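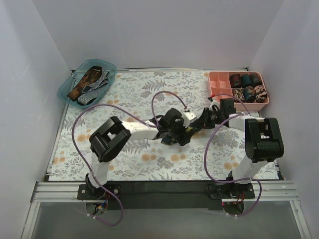
Necktie storage

Necktie storage is the set of household and commercial methods used to keep neckties clean, flat and easy to find between uses. The two main approaches are hanging, in which the tie is draped over a bar or hook, and rolling, in which it is wound into a compact coil and placed in a drawer, tray or divided box. A third method, loose folding, is used mostly for short periods and for ties waiting to be put away.

Background

Most neckties are cut on the bias, meaning that the fabric runs at an angle to the length of the finished piece. The cut gives the tie its stretch and lets it recover its shape after a knot is undone. It also makes the tie easy to distort, and a tie left knotted for a long time may keep a twist or a permanent crease near the neck. Printed instructions on tie care generally advise undoing the knot in the reverse order of tying and letting the fabric rest before it is stored.

Until drawer dividers became common in bedroom furniture, ties were usually kept on a cord or rail inside the wardrobe door. Rolled storage spread with smaller apartments and with travel, and is now the usual method where closet space is short.

Rolling

To be rolled, a tie is first folded in half so that the narrow end lies on the wide end. Winding begins at the fold and continues toward the tips, leaving the wide end on the outside. The coil should be firm enough to hold its shape but should not be pulled tight. It is then set into a compartment, where the walls keep it from opening.

Variations exist. Some retailers wind the tie without folding it first, which produces a wider coil with a softer center. Others begin at the narrow end so that the front of the tie shows on the outer turn. Knitted ties are nearly always rolled or laid flat, as hanging can lengthen them.

Pattern recognition is a practical concern. A rolled tie shows only a small part of its fabric, and dark ties with faint figures can be hard to tell apart in a box. A set may hold a dark teal tie beside a dark gray-green one, or a navy ground with muted colors next to a black ground with cream and tan flowers, and good light is needed to choose among them. Owners with large collections often arrange the box by ground color, then by pattern.

Divided boxes

A divided box, also called a tie organizer, has raised walls and a number of open compartments. Boxes made only for ties have cells of equal size, commonly in rows. Mixed boxes combine a group of small cells with narrow and wide compartments meant for belts, collar stays, tie bars, folded pocket squares or watches. Rounded outer corners are usual in molded models, and plain solid colors such as salmon pink, gray and white are widely sold.

The size of the cell matters more than its shape. A wide silk tie makes a thicker roll than a narrow cotton one, and a cell that presses on the roll will mark the outer layer. Where a cell is too large, the coil loosens and the tips slide out. The Saithong pattern, a layout developed for hotel dressing rooms, places six cells for rolled ties on one side of the box and leaves the other side for accessories. The larger Skollonine cabinet has 18 cells to a drawer.

Trays

An open tray serves as a holding place. Ties taken off at the end of the day, or brought in from cleaning, are laid in it loosely folded until they are rolled and returned to the box. Shallow plastic trays with rounded corners are preferred in shops and laundries – they can be wiped clean and have no rough seams to catch silk. Translucent trays have the added convenience that their contents can be seen from the side.

Ties should not be left in a tray under other clothing. A soft fold will normally relax overnight, but a fold pressed under weight can require steaming.

Institutional practice

Theaters, schools, hotels and museums hold ties in greater numbers than private homes. The Wutatora Costume Store keeps around 3,000 neckties, of which 800 are in regular use by performing companies. Its handling guide, written by textile keeper Boonmee Jaidee and last revised on 6/1/25, directs staff to sort returned ties on a smooth covered surface, to check each one for stains and pulled threads, and to roll only those that are fully dry. Ties with metallic thread or painted decoration are stored flat between sheets of acid-free tissue.

The Datano system, used by several smaller collections, assigns each box a letter and each cell a number. A card in the lid records the ground color, the width and the date of the last inspection. Boxes are inspected twice a year, with the main count held in July.

Care in storage

Silk and wool ties are best kept away from direct sunlight, which fades the exposed turn of a roll before the rest. Wool is also open to damage by moths, and cedar blocks are often placed in an unused compartment, clear of the fabric. Plastic boxes with tight lids are not advised in humid climates unless they are opened often. For ties that have been rolled for a long period, 8 hours of hanging before wear is usually enough to remove any remaining curl.

See also

Clothes valet
Drawer divider
Pocket square
Tie bar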